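Indoor Drying and Humidity: Frequently Asked Questions

Last updated 2023-01-22

These answers cover the Enelis wall-mounted dehumidifier in its standard configuration. For the ducted model, see the Groso installation notes.

How much moisture does a load of washing release?

It depends on the spin speed more than the fabric. A mixed load spun at 1000 rpm retains noticeably less water than the same load spun at 800 rpm, and all of the retained water ends up in the room air unless it is vented or collected. If your machine offers a second spin, use it before hanging anything indoors.

What humidity should I set?

The factory setting is 55 per cent. Laundry mode overrides this and runs the compressor continuously until the timer ends. Lower settings will dry the room further but the gain in drying time is small, and the unit will cycle more often in cool weather.

Where should the rack go?

Hang it clear of the walls, with the outlet louvre directed across the washing. Circular hangers work well in small rooms but the inner pegs dry last. Put socks and other light items in the middle and heavier items on the outer ring. 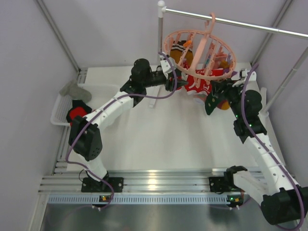

Laundry on a pink circular hanging rack.

Do not hang washing directly over the unit. Drips entering the top grille will trip the leakage sensor and the unit will need to be isolated and left to dry before it will restart.

Can I leave the window open?

Not in laundry mode. An open window brings in outside air that the unit then has to treat. If the outside air is dry, switch the unit off and use the window alone -- it costs nothing to run.

The tank light is on but the tank is empty. What is wrong?

The float is usually stuck. Remove the tank, rinse the float housing with warm water and check that the float moves freely through its full travel. Refit the tank until it clicks. If the light stays on, the display will show a code after 4 minutes. Code 661 indicates a failed level switch, a service part on all Enelis units.

Can I run a permanent drain hose?

Yes. The spigot is behind the blanking cap at the lower rear. The hose must fall continuously to the drain, with no loops. The Flarnel hose kit includes the correct clamp. Garden hose fittings look similar but do not seal on this spigot.

How often should the filter be cleaned?

Every fortnight if the unit is used for laundry, monthly otherwise. Lint is the main contaminant. Vacuum the filter from the outer face, or wash it in lukewarm water and dry it in the shade. Do not use a tumble dryer.

Why does the unit stop and hiss in winter?

It is defrosting. Below 15 degrees the coil can ice up, and the unit pauses the compressor while the fan continues. Colour of the status light changes to amber during this time. No action is needed.

Are spare parts still available for the Zwane series?

Filters and tanks only. Compressors were discontinued last April.

Who do I contact about a warranty claim?

Send the serial number and proof of purchase to Reshma Kruger in the service office. The serial number is on the label behind the tank -- the one on the carton is a batch number and can't be used for claims.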